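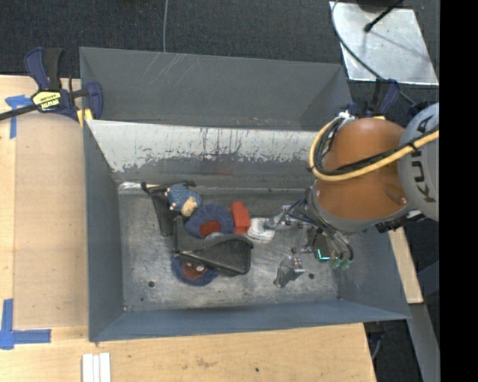 Robotics Students at Plurnavden Enter Second Phase of Bin-Picking Project

Students in the senior robotics course at the Plurnavden Technical School have begun the second phase of a year-long project on bin picking, the department announced this month. The project asks student teams to program an industrial arm to reach into a metal bin of mixed objects, take hold of one object at a time, and transfer it to a second bin.

The course enrolls 21 students this year, divided into 7 teams of 3. Each team is responsible for its own control software and for a written log of its trials. All teams share one workstation, which is housed in the automation laboratory on the ground floor of the Rutau Building and is available to students from 8 a.m. until 6 p.m.

During the first phase, which ended in October, teams worked with plain blocks of a single size placed at known positions. The second phase replaces those with a mixed collection that includes soft toys, pouches, blocks and small items of irregular shape. Objects may touch or cover one another, and teams are not told in advance how they will be arranged.

"A block is a reasonable place to begin, but it does not prepare a student for a soft case lying across two other things," the department said in its statement. "The second phase is where most of the teaching takes place."

The first phase produced 1,418 recorded grasp attempts across all teams. Of these, 581 were made under the final test conditions and were counted toward the phase grade. The remainder were practice attempts, which students used to adjust the approach angle of the gripper and the distance between its fingers before closing. Records of both kinds have been kept and will be available to next year's class.

According to the department, the most frequent difficulty in the first phase occurred near the walls of the bin. The walls slope, and a gripper approaching at the wrong angle can meet the metal before it reaches the object. Several teams responded by having the arm move objects toward the middle of the floor before attempting a grasp. Others limited their attempts to objects that could be approached from directly above and accepted a slower result. Both methods are permitted under the project rules, and the department has not stated a preference.

The position of the bins has also received attention. Early in the fall term, small shifts in the front bin between sessions led to results that teams could not repeat. The bins are now clamped, and teams check them against tape marks on the tabletop at the start of each session. The check takes roughly 3 minutes and must be entered in the team log. A team that omits the entry may not count its attempts from that session.

Safety procedures remain as they were in the first phase. Two members of a team must be present whenever the arm is powered, one of them stationed at the stop control. Students may not reach into either bin until the arm has been halted and the second member has confirmed it aloud. New programs are run at reduced speed for their first full cycle -- a rule that also applies to programs that have been changed only slightly. All students enrolled in the course have completed the laboratory's safety unit.

The final demonstration will be held in the Greco Hall at the end of the spring term. Each team will be given one bin of objects, some of which its members will not have handled before, and a fixed period in which to empty it. Teams will be graded on the number of objects transferred, on the care with which they are released, and on the quality of the written log. A dropped object may be attempted again without penalty if it lands inside either bin. An object that falls on the table or the floor is removed from the round.

The team with the highest combined score will represent the school at the Nurkiritz Student Automation Meet, where Plurnavden has entered a team in each of the past 3 years. Entries at the meet are required to run without human correction once a round has started. For this reason the department has asked all teams to complete at least one full uninterrupted round before the spring recess.

The department also intends to open the laboratory to students in the introductory course for two afternoons during the second phase. Visitors will be able to observe a working session and speak with the teams, but will not operate the arm. Places are limited by the size of the room, and students who wish to attend should sign up through their course instructor.

Team logs from the first phase may be read in the laboratory during open hours. The schedule for the second phase, including assigned workstation times, is posted outside the laboratory -- changes to assigned times must be agreed to by both teams and entered on the posted sheet before the session begins.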